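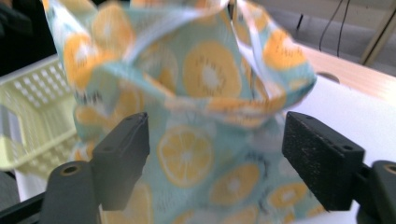
# Soft fabric bag with lemon slice print: how to wash it, and can the top be made less floppy?

**Nataša Mujić**
Posted in Home Sewing and Laundry, October 2022
Viewed 1079 times

I have a soft fabric bag with yellow citrus slices on a pale minty blue background. My aunt got it at the market in Furnalside and passed it on to me. There is no care label in it, and she doesn't remember the seller saying anything about washing.

I want to use it for onions and lemons in the pantry, and sometimes to carry vegetables home. Before I do that I have a couple of problems.

First, washing. The fabric feels thin and a little slippery. I can't tell if it's cotton with a finish on it or some kind of polyester. The background is so pale that I'm worried the yellow will run into it. I've already lost a tea towel that way, a white one with a red border, which went pink all over in a warm wash.

Second, the top. The opening has a thin white edge and no stiffness to it at all. When I gather the bag up and try to hold it open with one hand, the fabric folds over on itself and half the opening closes. Filling it with onions takes both hands and then I have no hand for the onions. I've tried folding the top down into a cuff, and the cuff unrolls as soon as I put anything in.

I can sew by hand and I have use of a machine, but I'm slow. I would like to keep the white edge if possible. Is there a way to give the opening some body without taking the whole bag apart? And should I wash it before or after I sew?

---

**Aarne Räsänen**
Accepted by the poster

Wash before you sew. If the fabric shrinks afterward, whatever you've stitched around the top will pucker.

To find out whether the color runs, wet a white cotton rag with warm water and a drop of dish soap, lay it on one of the yellow slices, and press hard for a minute. Use a slice near the bottom of the bag. Look at the rag. If there's yellow on it, soak the bag by itself in cold water, change the water until it stays clear, and go on washing it separately. If the rag is clean, put the bag in with light colors on a cold gentle cycle. I'd still keep it away from anything white the first time.

For the fiber, find a loose thread inside a seam allowance, pull out a short piece, hold it with metal tweezers over the sink, and touch a match to it. Cotton burns with a steady flame, smells like paper, and leaves soft gray ash. Polyester shrinks away from the flame, melts, and leaves a hard bead. A blend does some of both. You want to know this mostly for ironing. Polyester needs a low setting and a pressing cloth.

Dry it flat or over a rack. Don't put it in the dryer until you know what it's made of.

Now the opening. You can leave the edge alone and add a band inside it. This is what I did on a bread bag that had the same trouble:

1. Measure around the opening with the bag lying flat, then double that number. Add an inch for the overlap.
2. Cut a strip of plain cotton that long and four inches wide.
3. Iron medium-weight fusible interfacing to the wrong side of the strip. Do this on the strip, never on the bag. If the bag turns out to be polyester it may not take the heat.
4. Fold the strip in half the long way, interfacing inside, and press. Turn in the raw edges along the long open side and press again.
5. Join the short ends so you have a ring. Try it inside the bag before you sew anything. It should sit against the fabric with no slack.
6. Pin it just under the edging, with the folded side of the strip up.
7. Sew along the top of the band and again along the bottom. By hand, use a small backstitch. By machine, lengthen the stitch a little and go slowly over the side seams.

You'll see the stitching on the outside. Match the thread to the blue and it won't show much, or use white so it goes with the edging.

Medium interfacing is enough to stop the top from folding in on itself. The bag will still crush flat in a drawer. Heavy interfacing holds the opening wider but it creases, and the creases are hard to get out.

If you want it to stand open by itself on a shelf, leave a two-inch gap in the bottom line of stitching and feed in a length of plastic boning bent into a ring. Tape the ends together. You take it out through the same gap when you wash the bag.

> **Nataša Mujić:** The rag came out clean. I did the thread test and got a bead, so it's polyester or mostly. I'll do the band by hand. Does the boning have to be taken out every time?
>
> **Aarne Räsänen:** I take it out. A machine can bend it out of shape and then the opening never looks round again. If you wash by hand you can leave it in.

---

**Negin Parsa**

If you don't feel like sewing, use an embroidery hoop. Take only the inner ring, put it inside the opening, fold the top of the bag over it and hold it with two clothespins while you fill it. Take it out when you're finished. I do this with produce bags that are much worse than yours.

One thing about the onions. I would not keep them in polyester with the top closed. They need air or they sweat and go soft, and then one rots and you have to wash the lot. Leave the top open or use the bag for something else. Lemons are fine in it for a few days on the counter, or just for carrying home. Potatoes have the same problem as onions, and they shouldn't be stored next to each other anyway.

I use mine for clean dish cloths.

> **Tuulikki Pitkänen:** Agree about the onions. Mine are in a wire basket now. I had them in a nylon shopping bag over one warm April and the smell got into the cupboard.

---

**Yao-tsung Yip**

Just wash it cold with everything else, it will be fine. I never test anything. For the top, spray starch.

> **Aarne Räsänen:** Starch doesn't hold well on polyester, and it washes out. You'd be doing it again every time.
>
> **Yao-tsung Yip:** OK, I only have cotton ones.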